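Brullside Community Shop – Cash Handling and Till Area Check
Date: 20 Jan 2024
Site: Stosteo counter and back room

1. Till drawer opens and locks – OK.
2. Float counted and signed for at opening – OK. Sheet complete back to December.
3. Safe key held by shift lead only – OK.
4. Back room door closes fully – NEEDS WORK. Latch sticks. Reported to Kazemi, job 31.
5. Power cords clear of the walkway – OK. One extension cord taped down by the window.
6. Fire extinguisher in date, pin in place – OK.
7. Counting table stable, top free of splinters – OK. The wood has knots and seams but no raised edges.
8. Bills flattened and faced before counting – NEEDS WORK. Crumpled bills are being left loose on the table. They jam the Plikura counter, and two folded together can pass as one. Smooth each bill by hand, then stack portrait side up. 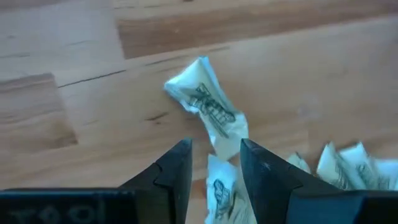
Bills that won't lie flat go in the clear sleeve and are counted by hand at the end – don't feed them through the machine. Torn bills go in the same sleeve with a note of the value.

9. Cash out of sight of the front window – OK.
10. Deposit bags numbered and logged – PARTLY. Bag 23 was missing from the log and has been added.

Items open: 3
Recheck items 4, 8 and 10 within 6 days.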